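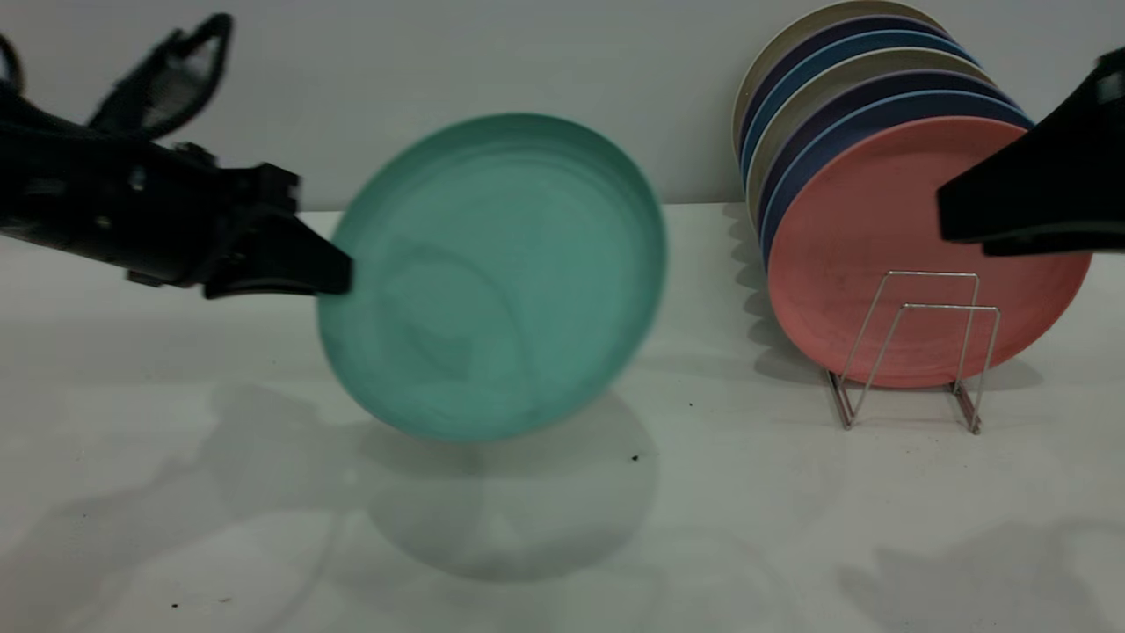 Section 4: Your first shift with the plate station

By now the Tulura is bolted down and Damian Kaczorowski from our install crew has signed your sheet. If he hasn't, stop and go back to Section 3, please! What follows is the part I get the most phone calls about, so I've written it the way I'd say it if I were standing next to you in your dish room.

Before you start

Pick one person per shift to be the station lead. It doesn't have to be the shift manager. At the Keane cafeteria, where I did my first install, it was Noreen Mac an tSaoi, who had racked plates by hand there for 12 years and spotted a badly seated rack faster than I could. Whoever it is, they get the key and the last word on whether the arms run.

Setting up

1. Wipe the table and let it dry. Crumbs are fine for you and me, but a plate that lands on one will rock.

2. Set the wire rack inside the corner marks and push down on it. If it slides, check the feet.

3. Load the plate list on the Wodine panel. Pick only the sizes you're using today (leaving old ones switched on makes it slow and fussy).

4. Turn the key to SLOW and press Start. Let it move 2 plates while you watch from behind the yellow line.

5. Happy with that? Turn the key to WORK. If you're not happy, leave it in SLOW and finish the shift that way. You won't hurt anything.

Caution: Keep hands, sleeves and apron strings out of the work area whenever the key is in SLOW or WORK. Turn it to OFF before you reach for a plate, even one that's about to fall. Plates are cheap.

Note: Mixed colors in one rack are okay. Mixed sizes aren't, unless you've turned on Mixed Stack under Rack Options.

If it stops with code 959

That's a grip it wasn't sure about, and you'll see plenty of them in January if you install over the holidays like we did.

1. Turn the key to OFF.

2. Take the plate out by hand and look at the rim. Chipped ones go in the discard bin.

3. Turn the key back to SLOW and press Resume.

Three in a row on good plates means the finger pads need cleaning (Section 6).

What changes for your crew

I used to leave this bit out and I was wrong to. A site our size moves around 3000 plates a day, and when people hear a machine is going to do the racking, they wonder about their hours. Tell them the plan before the crate shows up. At Keane the crew went from standing in one spot to rotating between scraping, inspection and the station lead job, and most of them liked it. A couple missed the racking, which was the one quiet part of their day, so we put a hand-racking hour back in before lunch.

Scraping still has to be done by people, and it gets busier once the racking stops holding up the line. Plan for a second person there at peak. I'd also write the rotation on the Plurkden board where everybody can see it, and swap stations at the break.

Next, go to Section 5 for end-of-shift shutdown.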